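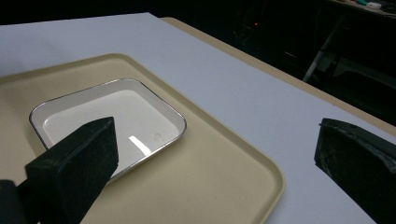 White dish and beige tray on the practice table, with the black gripper fingers apart.

What the grippers are doing in the back room, and what it means for the weighing floor
By Iveta Charvát
3 July 2023

A good many of you have stopped me in the hallway this past month to ask what goes on behind the dark curtains, and I have given a different half-answer every time, so Radomír suggested (kindly, I think) that I sit down and write it out properly. I've tried. It came out longer than I meant it to, so get yourself a coffee.

For those at the Prostham warehouse who haven't been over to us in a while, the weighing floor here in Gruvov is where the dry ingredients get portioned before they go into the mixes. There are 21 of us across both shifts. The dish comes off the rack, gets filled, goes on a tray, gets moved to the scale, gets moved again to the sealing bench, and then the next one comes. Blažena Baláž has been doing it longer than the scale has been here, and she can set a full dish down so that the powder doesn't even shiver. I can't do that, and I've been here nine years.

The part that wears people down is the moving. The weighing takes some judgment and most of us like it well enough, but lifting a shallow dish by its rim and carrying it level, over and over, gets into your thumbs and the outside of your wrists. Anyone who has worked a double in the holiday rush knows how the second half of it feels. When we did the comfort survey last fall, that was the complaint that came up on nearly every sheet, ahead of the chairs and even ahead of the dust masks.

So Machala went looking for a machine to do the carrying, and ended up with Elport, who are building us one small robot station for the floor. It will pick up a dish, move it, and put it down. The filling and weighing stay with us, and so does the checking, which I know was the first thing several of you asked.

Now for the back room. The robot has to learn how to carry a dish, and the way Elport does it is to have people carry dishes while everything is recorded. You hold a gripper in each hand, bring the two black fingers in from the sides, and do the job you would normally do with your own fingers. The movements are saved, and the robot's software is trained on them afterward. We need 2,000 good recordings before the station gets its first trial. As of the end of last week we had 62, so you can see why I am being nice to everybody.

I'll admit I thought this would be easy. My first morning I could not get the dish off the tray at all. I squeezed too high and the fingers slid up over the rim, then I squeezed too low and pushed the whole tray along the table, and Kuo-hua Fu, who is Elport's person on site and the most patient man I have ever worked beside, just said "again" each time in the same friendly tone. By lunch I had it. You learn to look at the tips and forget about your hands, a bit like the first time you use long tongs at a grill. The grippers feel odd for a day or so and then they feel like part of your arm.

Blažena got it on her third try, of course. What I found interesting was watching Kuo-hua watch her. She brings the left side in a moment before the right, very lightly, and waits, and only then closes. She had no idea she did it. He asked her to talk through it and she couldn't at first, and then she talked for half an hour, about how fine powder piles up against one wall if you start too fast, and how you let a dish settle before you trust it, and how a dish with a bit of a lean to it should be carried with the heavy side toward you. He wrote all of it down. Bohumila Polák from the day shift came in to fetch her for break and ended up staying and arguing about the heavy side. (She carries it away from her. They have now both been recorded, and we will see what the robot makes of it.)

Not all of the sessions use a full dish, by the way. We do plenty with empty ones, too. An empty dish is lighter and wants to skate around when you touch it, and the station will have to handle those when it clears the bench. 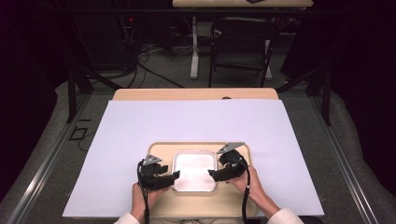
Will anyone lose hours when the station starts up?
The plan is that everyone keeps the hours they have, and the people who would have been carrying dishes on a given shift will be moved to weighing, checking, or sealing.

I asked Radomír Hájek for that in writing before I would put it in the newsletter, and he gave it to me, and it is pinned up by the time clock. It covers the first year. He was plain with me that he can't promise what the budget looks like after that, and I would sooner pass that along to you than pretend I hadn't heard it. There will be an open meeting before the station arrives and I hope people will bring their hard questions to it. Bring them to me before then if you don't feel like standing up in front of a room.

Some things will change, and I don't want to skip over them. The rack will be moved nearer to the scale, so the walk from the lockers will be different. The sealing bench will probably get busier, at least at first. Two people on each shift will be trained to stop and restart the station, clear it when something spills, and tell it to try again. That is a new duty and there is a bump in pay that goes with it. If you would like your name considered, put it on the sheet in the break room. You don't need to be good with computers. Kuo-hua says he mostly wants people who notice things.

There is also the feeling of it, which several of you have brought up with me and which I don't have a neat answer for. It is strange to teach a machine something you are proud of doing well. Blažena told me she went home the first evening a little sad about it, and then her wrist didn't ache the way it usually does, and she was less sad. She has asked to be there the first day it runs. I have put her down for it.

If all goes well the trial will be in October, before the holiday orders start piling up. The station will run at one end of the floor only, with a person beside it the whole time, and the rest of the benches will carry on as they are.

In the meantime we need hands! Sessions are an hour, paid at your normal rate, and your supervisor has been told to let you go when it's your turn. We'd especially love to have left-handed people, and anybody from the night shift, which is badly underrepresented so far. Wear sleeves you can push up, and leave rings and watches in your locker. Bohumila keeps the schedule at the day-shift desk and she will find you a slot, even if you only want to come once and see what it's like. Folks at Prostham are welcome as well, and can ride over on the morning van if they let her know the day before.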